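How Does a Robot Know Which Can Is Which?

Imagine your mum asks you to put the drinks away, and every kind has its own lane. Easy! You look, you think for a tick, and you do it. A robot has to go through those same steps, but it needs a computer program for every single one, and that's where people like Špela Jurić come in (she writes software for robots, and she loves a fizzy drink).

First comes seeing, which grown-ups call perception. A camera gives the program a picture made of tiny coloured dots. The program has studied 2000 pictures of cans, so it has learnt that one kind is mostly green and another is mostly dark blue. It has to know them from the top as well, where every can is just a silver circle with a tab. Tricky!

Next comes planning. Which can first? Which way should the arm swing so it doesn't bump its neighbour?
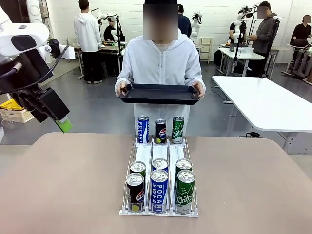 Last of all comes control, which means telling each motor how far to turn, over and over, many times a second. Squeeze too softly and the can slips. Squeeze too hard and, well, you've seen a squashed can!

Reader comments

Tilly's dad: We played this with soup tins and a blindfold. Great fun.

Drita Nedeljković: My class's favourite so far, thank you!

More to read
Why do robots need maps?
What is a motor?

© Zaltus Kids 2023 | Contact us | Back to top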